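Planning to Buy a Small Robot Arm for Your Kitchen Counter

Many people write to our tips page with this wish: one arm on the counter, for packing lunches and moving food from one place to another. Before you pay, take one evening with a pencil and a tape measure.

Measure the counter first, then the arm. In Trelley we bought in July and measured after, and it cost us a second table. The arm needs its own place, and the fingers need free space around every object they must pick up. I leave 5 inches on each side.

Write down the extra costs on a separate line. For our small cafe in Plurnthorpe the extras came to 111 dollars: longer cables, clamps and 2 spare finger pads. The seller does not put these in the price. 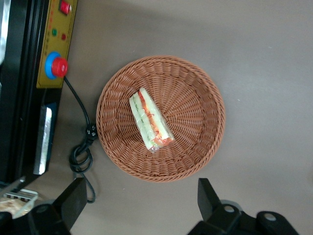
Power and cables deserve their own line in the budget. Count the sockets you have and the machines which already use them. A cord that lies in loops between an appliance and the food basket takes space the fingers will want later, so buy cable clips together with the arm and fix the cords to the back edge. Keep the emergency stop button where your hand finds it without looking; red on a yellow panel is easy to see from far.

Ask the seller to try your real food. A sandwich in clear film is shiny and soft, and not every camera or gripper likes it. We sent a wrapped one to Masura for a test before we signed.

For a used arm, the MacRitchie market list is worth reading. Ask for the manual, and ask who repairs it after the first 2 years.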